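分类:课程项目 / 自动化与机器人 / 结题报告

桌面机械手套件 Norulo 使用评测:以翻牌桌游为操作对象 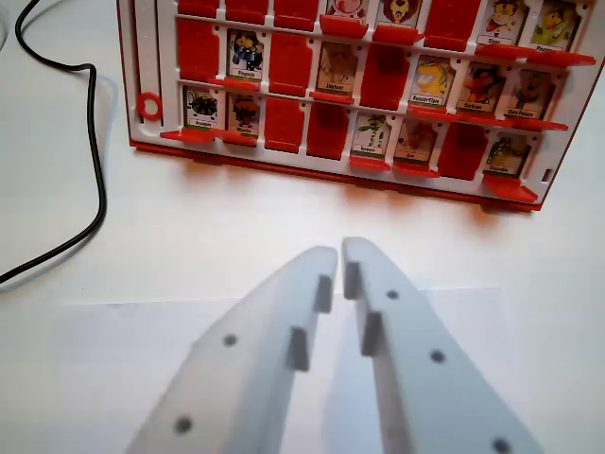 图1 夹爪位于猜谜棋盘前方,腕部相机视角

提交日期:10/8/18

一、项目来源

本课程要求每组选一种市面上能买到的自动化产品,在一个学期内完成安装、使用和评价,最后写成报告。我们组选的是 Norulo 桌面机械手套件。选它的原因比较简单:实验室已有一台可以安装该夹爪的小型机械臂,套件价格在课程经费之内,而且供应商 Etero 提供教学版授权。

报告的目的是回答一个实际问题:如果下一届的同学要用这套东西做课程设计,它够不够用,哪些地方要提前准备。我们没有做算法上的创新,程序大部分基于套件自带的示例修改而来。

二、套件组成

教学版包括以下内容:

1. 两指夹爪一副,手指为灰白色塑料件,内侧有小块矩形垫片,每根手指两块;
2. 腕部小相机及固定件;
3. 控制盒、电源和连接线;
4. 控制软件 Tagle 的安装包和一年授权;
5. 纸质说明书一本,电子版示例程序若干。

手指前端逐渐变窄,指尖是钝的。两根手指合拢时垫片相对,夹持薄片主要靠这几块垫片。手指表面留有圆孔,说明书里写明可以用来固定自制的指尖附件。我们试着做过一副更薄的指尖,后面第五节会说到。

机械臂本体不在套件里,需要另外准备。接口转接板也要单独订购,这一点产品页面写得不明显,我们因此耽误了一段时间。

三、操作对象的选择

说明书推荐用方块和圆柱做练习。我们前期也用了方块,很快就觉得区分度不够,夹爪开合到位就能抓起来,看不出控制精度的好坏。后来换成一种翻牌式的猜谜桌游。棋盘是红白两色的塑料件,立放在桌上,动物卡片分三排装在上面,每张卡片可以翻起或放下。翻起时能看到动物图案和白色的名称标签,放下时只看到红色背面。我们用的是法语版,标签上有 Araignée(蜘蛛)、Mouche(苍蝇)、Serpent(蛇)、Crocodile(鳄鱼)、Corbeau(乌鸦)等词。

选它做对象有几个方面的考虑。卡片下方有突出的红色小拨片,尺寸小,位置固定,适合考察指尖定位。卡片只有翻起和放下两种状态,结果容易判断,不需要另外的测量工具。相邻卡片靠得近,动作稍偏就会碰到旁边的卡片,误差会直接表现出来。另外这种玩具便宜,碰坏了也能再买。

缺点是棋盘比较轻,受力后容易移动。开始时我们没有固定,做几次动作后棋盘就偏了,之前标定的坐标全部失效。后来在底座后面加了挡块,情况有所好转。

四、安装与标定

机械安装用了一个下午。夹爪与转接板之间的螺钉规格和说明书上写的不一致,最后用的是实验室自备的螺钉。相机安装比较顺利,但是线缆较长,沿手臂走线之后还余出一段,要注意别让它进入工作区域。建议供应商提供两种长度的线。

软件安装在实验室的旧电脑上失败过,换成另一台电脑后正常。Tagle 的界面分为手动、示教和脚本三种模式。手动模式下可以用键盘逐步移动夹爪;示教模式记录若干个位置点,再按顺序回放;脚本模式可以读取相机画面,根据识别结果决定动作。界面有中文,翻译质量一般,个别按钮的中文名称和功能对不上,我们最后切换成英文界面使用。

标定分两步。先标定相机与夹爪的相对位置,使用随附的标定纸,按照软件提示移动到各个位置拍摄。再标定棋盘在桌面上的位置,这一步软件没有现成功能,需要自己写。我们的做法是手动把指尖移到棋盘下沿的两个端点,记录坐标,再按卡片间距推算其余位置。棋盘与相机不是正对,画面里各排卡片有一定的透视倾斜,所以不能直接用像素间距换算,这个问题我们在五月份花了较多时间。

五、测试内容和结果

测试一:示教回放。用示教模式记录放下一张卡片的完整动作,然后重复回放,共做 200 次。每次回放前由组员把卡片复位。失败的情况主要有两种,一种是指尖从拨片侧面滑过,没有带动卡片;另一种是带动了相邻的卡片。加装挡块以后,失败明显集中在连续运行时间较长的阶段。我们推测和关节累积误差有关,但没有做进一步验证。

测试二:状态识别。用腕部相机拍摄棋盘,判断每张卡片是翻起还是放下。我们采集了 80 张画面,改变了夹爪高度和室内灯光。因为卡片背面是整块红色,翻起的一面颜色较杂,所以用颜色占比就能得到可用的结果。容易出错的是本身图案里红色较多的卡片,以及画面边上只拍到一部分的卡片。对后一种情况,我们在程序里直接跳过,等手臂移动到合适位置后再判断。

夹爪手指会占去画面下部相当大的一块区域,这是腕部安装方式决定的。好处是随时能看到指尖和目标的相对位置,坏处是离棋盘近时,最下面一排可能被手指挡住。我们的办法是先退后拍摄,识别完再靠近。动作因此变慢,但程序简单。

测试三:识别后执行。由组员在电脑上输入一个动物名称,程序查表得到对应的位置,确认该卡片处于翻起状态后,控制指尖把它放下。名称和位置的对应表是手工录入的,没有做文字识别。我们试过读取标签上的文字,标签太小,带连字符和重音符号的名称识别效果不好,就放弃了。

完成一次完整动作用时 42 秒,其中大部分是拍摄、后退和再次靠近的过程,真正拨动卡片的时间很短。如果只做示教回放,速度会快很多。

补充试验:更换指尖。利用手指上的圆孔,我们装了一副打印的薄指尖,希望减少碰到相邻卡片的情况。结果是碰撞减少了,但是指尖受力后会弯,定位反而不稳定。换用更硬的材料应该会有改善,本学期没有来得及做。

六、与另一款产品的比较

隔壁组使用的是 Gisard 的两指夹爪,我们借用了两天,做了示教回放部分的对比。Gisard 的夹爪开合力更大,抓方块更稳,外壳结实,但手指较宽,在卡片之间活动不方便。它的软件没有相机功能,需要自己接第三方程序。说明书比 Norulo 的详细,接线图画得清楚,基本不用再查资料。

如果课程内容是搬运和码放,我们认为 Gisard 更合适。如果要做带视觉的小件操作,Norulo 更省事。两者的价格相差不多,Norulo 的软件授权到期后需要续费,采购时要把这一部分算进去。

七、使用中的问题

(一)急停按钮在控制盒背面,伸手不方便。我们把控制盒转了方向放置,让按钮朝向操作者。

(二)示教文件保存后不能改名,只能另存,时间长了容易混乱。建议从一开始就定好命名规则。

(三)垫片是粘上去的,使用一段时间后有一块边缘翘起,重新粘贴后继续使用。包装里没有备用垫片。

(四)白色桌面反光,棋盘红色底座在桌面上会映出淡淡的红色,颜色识别时偶尔把这部分也算进去。我们在夹爪下方的桌面上铺了一张白纸,并在程序里把棋盘下沿以外的区域裁掉。主要起作用的应该是裁剪。

(五)售后回复速度尚可,第一次询问转接板的问题,隔天收到答复。第二次询问软件崩溃的问题,对方要求提供日志,之后给了一个更新包,安装后崩溃次数减少,没有完全消失。

八、结论

Norulo 教学版能够完成本课程要求的基本内容,安装难度适中,示教功能好用,相机和夹爪配合的思路对初学者比较友好。主要不足是软件稳定性和说明书的准确性。用于翻牌这类小幅度动作时,精度基本够用,前提是操作对象固定牢靠,并且定期重新标定。

我们给出的意见是可以继续采购,但需要同时订购转接板,并准备一台配置较新的电脑。

九、给下一届的建议

棋盘一定要先固定再标定。灯光尽量不要变化,窗帘可以一直拉上。每次开机后先用手动模式走一遍棋盘的两个端点,坐标偏了就重新标定,不要直接运行脚本。对应表按排录入,从左到右,录完后找另一个同学核对。

还可以继续做的内容:把卡片重新翻起的动作我们没有实现,因为需要从背后用力,现有的手臂位置够不到。如果能调整棋盘的摆放角度,或者把机械臂底座移到侧面,应该可以尝试。示例程序和我们修改后的脚本已经存放在实验室电脑的课程文件夹内,示教文件也在同一目录下。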